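Apuntes – Tema 3: presupuestar una celda de manipulación (laboratorio, no fábrica)

Lo de hoy entra en el trabajo. Traed calculadora y la plantilla vacía, la llena no la reparto.

## 1. Antes de pedir precios

Primero la tarea, luego el brazo. Casi todos los grupos de mayo lo hicieron al revés: elegían modelo por catálogo y después buscaban qué hacer con él.

Preguntas mínimas:

- qué piezas se cogen, tamaño y peso de la más incómoda
- alcance real, medido sobre la mesa y no en la ficha
- quién lo va a usar y cuántas horas
- qué pasa si se para dos semanas

La última decide el contrato de mantenimiento. No la dejéis en blanco.

## 2. El brazo no es el presupuesto

Partidas que se olvidan siempre:

- pinza y dedos de recambio (los dedos se gastan, son consumible)
- base, anclajes, tornillería
- cámara, soporte y marcadores de calibración
- señalización de la zona
- cableado, canaleta, toma de corriente dedicada
- formación
- portes y seguro del transporte

El caso que usamos es el de Triken: taller pequeño, quieren una celda de ensayo para clasificar piezas antes de meterse en una línea. Dos ofertas, Bridska y Vustadow. Bridska da precio cerrado con instalación. Vustadow sale más barata en la primera hoja pero cobra aparte la puesta en marcha y las horas de integracion. Comparad total con total, a tres años. Si una oferta no desglosa, se pide el desglose por escrito.

Plazo: Bridska ofrece 13 semanas. Vustadow dice «según stock», que a efectos de planificación no es un plazo. Apuntadlo como riesgo y poned fecha límite de respuesta.

## 3. Superficie de trabajo y piezas de prueba

Aquí se gasta mal por exceso y por defecto. Una plataforma perforada cuesta más que un tablero liso, pero permite atornillar y volver a montar en el mismo sitio. Encima se puede poner un tablero de madera: barato, se cambia cuando se raya. Ojo con la veta muy marcada si la visión va por contraste – probad antes de comprar cuatro iguales. 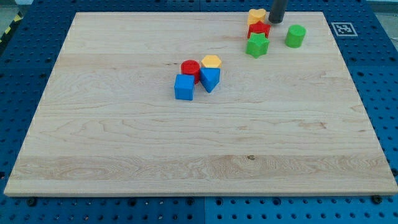 Para las piezas, bloques de plástico de formas y colores distintos. Un cilindro y un cubo se agarran de cualquier manera; una estrella o un corazón obligan a pensar la orientación de la pinza, y ahí se ve si los dedos que habéis presupuestado sirven. Presupuesto del caso: 88 euros para el juego completo con repuestos. Es la partida más pequeña de la hoja y retrasó la prueba de aceptación porque no la pidió nadie.

Marcadores impresos: cuestan casi nada si los hacéis vosotros sobre soporte rígido. En papel suelto se curvan y luego la calibración baila. Las horas de calibrar sí van al presupuesto, en mano de obra, no en material.

## 4. Calendario

Orden que funciona:

1. definición de tarea y piezas
2. visita al espacio, medir, fotos, enchufes
3. petición de ofertas
4. comparación y pedido
5. obra menor en la sala (en paralelo al plazo de entrega!!)
6. montaje y prueba de aceptación
7. formación

El paso 5 se deja para el final y entonces el brazo se queda en la caja. La prueba de aceptación se firma con criterios escritos antes del pedido: qué pieza, desde dónde, cuántos intentos, qué cuenta como fallo. Sin eso el proveedor hace su demo y se va.

Pagos: en el caso, 2 plazos, el segundo contra aceptación firmada. No adelantéis el total aunque ofrezcan descuento.

## 5. Para entregar

- hoja de costes a tres años, las dos ofertas
- calendario de una página
- media página de riesgos, con responsable en cada linea
- criterios de aceptación

Grupos A y B con Nelly Benavides, C y D con Hazem Abou Zeid. La lectura es el capítulo 3 del manual de El Khatib, saltaos la parte de leasing, la vemos en el tema siguiente.

Dudas de la plantilla al foro, por correo no contesto.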